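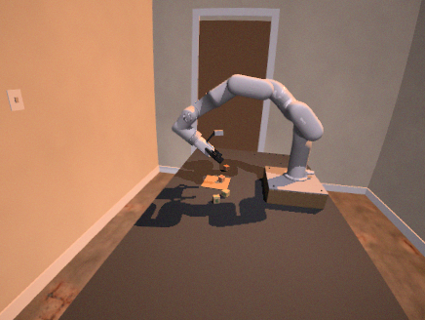

Page last changed: July 24, 2023

Figure 2. Rendered image with large flat areas. The dark brown tabletop is plain and matte and widens toward the bottom; four small cubes and a flat orange mat lie near the middle.

4.2 Banding in smooth areas

Banding was measured on the Ornmont set, which holds 3,000 still images, both photographs and renderings. An image was kept for this test if at least 43 percent of its area fell below the texture threshold defined in Section 3. This left 1,819 images. Plain surfaces such as the tabletop in Figure 2 pass the threshold easily, while grass, cloth and printed text mostly fail it.

Each image was saved with the Jaltel and Ferkico encoders at equal file size. Step edges were then marked with the Xu filter, using a window of two blocks. Edges already present in the source were removed before scoring.

Jaltel gave lower banding scores on light surfaces. On dark surfaces the order was reversed, and the gap grew as file size fell. We attribute this to the coarse rounding that Jaltel applies to low brightness values. Adding weak noise before encoding reduced the gap but raised file size. The December release of Jaltel changes the rounding table and was not tested.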